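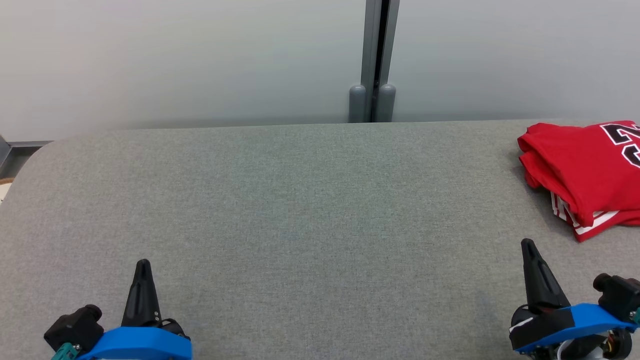 How to wash a removable fabric table cover

Step 1. Read the care tag. Most polyester covers can go in the machine. Wool blends usually can't, and those should go to a dry cleaner.

Step 2. Vacuum both sides with the brush attachment. Go slowly along the seams, where crumbs collect.

Step 3. Treat stains before washing. Mix 2 teaspoons of dish soap into a bowl of cool water, dab it on with a white cloth and wait 18 minutes. Don't scrub – it roughs up the weave.

Step 4. Measure the cover and write the numbers down. Mine was 288 cm long before its first wash and lost roughly 2 cm, enough to make the corners tight.

Step 5. Wash cold on the gentle cycle with half the usual detergent. Skip the fabric softener, as it leaves a film that holds dust.

Step 6. Hang it over two lines so the weight is spread out. If you start on Saturday morning, plan on leaving it up overnight.

Step 7. Put it back while it is very slightly damp and pull from the middle toward the ends. Smooth out the creases by hand and let it finish drying in place. 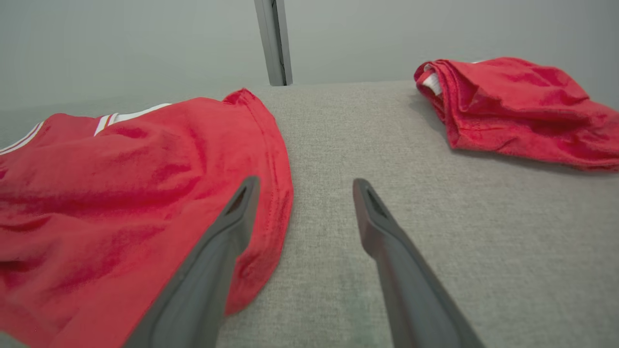 Lụa Đoàn writes that her cover came out stiff after step 5, and that a second rinse with no detergent fixed it.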